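Gripper fault halts two-arm kitchen trials at Wolard

Reading time: 2 minutes
Last updated: June 2018

The Wolard robotics laboratory in Drusdale has suspended unattended operation of its two-arm kitchen workstation after a gripper failed to release on command during a cooking-task trial. There were no injuries, the laboratory said in a statement.

The fault occurred in a routine in which one arm handles the lid of a saucepan while the other handles the contents. According to the statement, the control software recorded the gripper as open when its fingers were still closed. The arm then began its return movement under load and stopped when its force limit was reached.

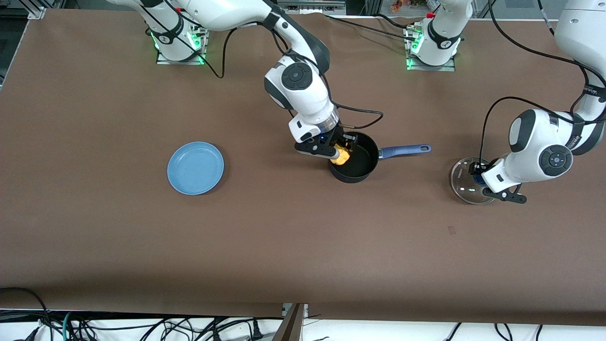 The two-arm workstation with saucepan, glass lid and plate.

Shahnaz Bandara, head of laboratory safety, said the force limit had worked as intended but that the false reading was the more serious matter.

"An arm that reports an open gripper may be approached by a person who believes it is safe to do so," she said. "We are treating this as a safety event, although the damage was limited to one finger pad."

A review of the logs found the same false reading in 7 of the 22 trials run since the gripper was last serviced in January. In the earlier cases the object came free before the arm moved away, and no alarm was raised.

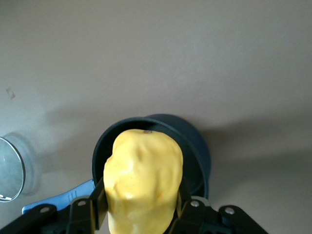
Yurii Pavliuk, who led the review, attributed the fault to a worn position sensor. The software accepted the sensor's signal without comparing it with the motor current, he said. Bevar, the contractor that maintains the grippers, has been asked to replace the sensors on both arms.

Trials may continue at reduced speed with an operator at the emergency stop. Staff may not reach into the work area until power to the arms has been switched off, whatever the control screen shows.

Unattended operation will resume once the revised software has completed 19 consecutive trials without a false reading. The laboratory's findings will be sent to its partner site at Gourlay, where the same software is in use.

Contact the press office | © 2018 Wolard | Back to top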